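Pumeo two-armed robot: a cable bench review

We make up and check network leads at Okoth, and for years that meant a person at a bench with a bag of plugs and a sore thumb by lunchtime. In April we took on a Pumeo, a two-armed robot on a wheeled base, supplied through Goltard. I run the bench, so I'm the one who has had to live with it, and a few people have asked me what it's like. Long answer coming up!

First thing to say is that it's big. I'd pictured something you could tuck into a corner, but with both arms up it takes over the near side of the table and you start walking round it the way you'd walk round a cow. We gave it the large cream table by the windows, which is the nicest spot in the building (there was some muttering about that). The arms are smart enough in silver and black, and each has its own little camera on a white bracket above the wrist. My main grumble on looks is the cabling on the arms. The right one especially has thick black loops hanging all over it, and for a machine that spends its day with cables I'd have liked its own kept tidier.

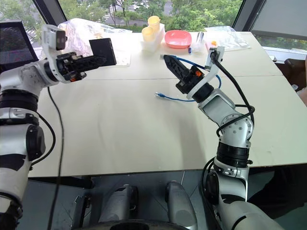

What it's like to work next to

Quieter than I feared. You get a low whirr and then a pause while it makes up its mind, and the pause is the bit that drives you mad in the first week. I kept wanting to reach over and do it myself. Felista Kombo, who was the fastest on the bench by miles, had to go and stand by the kettle.

Speed, then. On a good morning it got through 23 leads before the tea break. Felista would do 63 in the same time and chat to you throughout. But she hated it, and she'll tell you so. These days she sets up the table, watches the first few, and spends the rest of her shift on fault-finding, where we were always short. Her thumbs are better. She does miss having a rhythm, and she says the day feels longer when you're watching instead of doing. I think that's fair and I don't have an answer to it.

Gitau Kashindye took the other side. He's newer, he liked the bench because he could put his headphones in and get on, and now he has to keep half an ear out for the robot stopping. He has asked for two mornings a week back on hand work and got them.

Soft blue cable is the hard part. It curls wherever it fancies, and if the end is lying at a funny angle the gripper can dither over it for almost 2 minutes. Straighten the lead out a bit beforehand and life is much easier — though then you're paying someone to straighten leads.

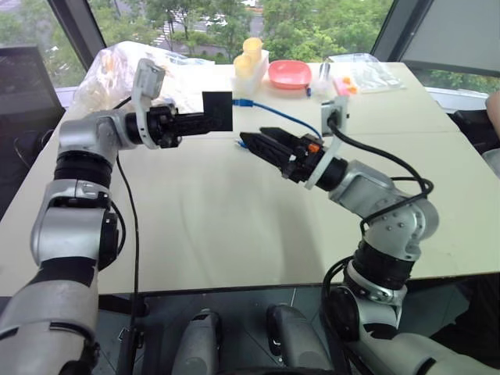
Both arms in close over a blue lead, with the cups and the pink dish at the back of the table.

Setting up and the software

The Flirnau software that comes with it is decent. Big buttons, plain words, and a stop control that works from the tablet as well as the base. Saving a new job is fiddly, and it logs you out if you go for a sandwich. The training was a single afternoon and I'd have liked double that, mostly for Gitau, who was off for half of it.

Would I have one again? Yes, if you've got a dull job that people really do want rid of and other work waiting for them. Ask them first, though. We asked after the order had gone in, and I spent a good month making up for it — biscuits were involved. I'd give it four out of five for the machine and three for the handbook, which still has a page missing in our copy. Goltard say they're posting one.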